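"You have to feel when the hand is tired of the object"

Emese Lengyel teaches robots by remote control. She told us about small parts, slow mornings and the difference between a good demonstration and a nice one.

When I call Emese Lengyel it is a little after eight in the morning and she has already finished one session. She works at Vultent, a small company which prepares demonstrations for robots that must learn to handle machine parts. Before this she spent several years in a workshop that repaired gearboxes, and she says the change was smaller than her family expected.

"I still pick up gears and put them down," she says. "Now I do it with a hand that is not mine."

In the simplest words, her work is this. She puts on a glove and a pair of goggles, and the robot's arm and fingers follow what she does. Everything is recorded: what the camera sees, where each finger joint was, how the arm travelled. One such recording is called an episode. Later a model is trained on many episodes and tries to do the task without her.

The number of episodes depends on the task. For the first gear task the team collected 300. Then they discovered that it was too few, and the final set had 700. I ask if it was boring.

"The first 48 were terrible, not boring. I was learning the hand. After this came a long part which was boring, yes. But the boring part is where the good data is, so I stopped complaining."

What was terrible in the beginning? She thinks for a moment. The main trouble was that she could see but could not feel. In the workshop she never looked at her fingers when she took a nut from the bench. With remote control the eyes have to do everything, and the eyes are late.

"You close the fingers and you think you have it. Then you lift, and the nut stays where it was. With a gear it is easier, there is the hub in the middle and you can take it from there. A nut is low and flat. You must come from above and you must come straight, otherwise one finger pushes it and it runs away from you."

Her colleague Bujar Golob, who looks after the software, told her to keep such failures if she managed to recover from them. At first she did not like this idea. She wanted to give only clean episodes, as she would give a customer only clean work.

"Bujar showed me what happens. We trained with my nice episodes only. The robot missed the gear by a few millimetres and then it closed its fingers on air, and it carried the air very carefully to the tray." She laughs. "It had never seen me make a mistake, so it did not know that a mistake exists. After this I kept them."

She also learned not to tidy the table too much. In the early weeks she cleared it before every session, and the model became used to a clean table. When somebody left a charger near the board, the results went down. Now the other things stay out, and they are moved a little from one session to the next. Only the work board is kept free for the parts and the tray.

We speak for a while about the other way of teaching, where a person takes the arm itself and leads it through the motion. Vultent did this with an older machine which they called Kutis. Emese liked it. She says it is honest work for the shoulders, and that you can feel through the joints if the arm is not happy with a position. But with a hand of many fingers it does not go well. "I have two hands. To lead the arm I need one, or both. Who will then lead the fingers? We tried with Ljubica on the fingers and me on the arm. We were like two people who carry a wardrobe down the stairs."

Ljubica Ivanov now works as the second operator. The two of them have quite different styles, and this was a subject of long discussions. Ljubica moves fast and corrects at the end. Emese stops above the part, waits, and goes down. Bujar would prefer that they both stop at the same height, but he has accepted that he will not get it.

"When the robot hesitates above the gear, Ljubica says: look, it is you," Emese tells me. "And it is true. I see my own pause. It is a strange feeling, to be copied in this."

They change places after three rounds, and the one who rests writes the notes. I ask what is written there. Mostly short things, she says: which part slipped, which finger arrived late, if the light from the window changed. Some days there is only a time and the word "good".

For new operators she has little theory. She lets them move the arm over the board without touching anything until they stop holding their breath. Then she gives them the gear, and the nuts only on the next day – the big one first.

"They all want to go down quickly," she says. "I tell them, stay beside the gear for a moment. Look where your thumb is. If you don't know where your thumb is, you are not ready to close.
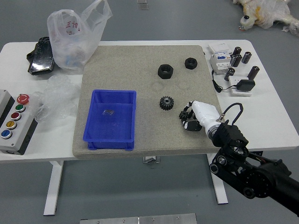 And then close slowly, slower than you think is necessary. You can always make the next episode faster. I say this to them every morning, and I also have to say it to myself."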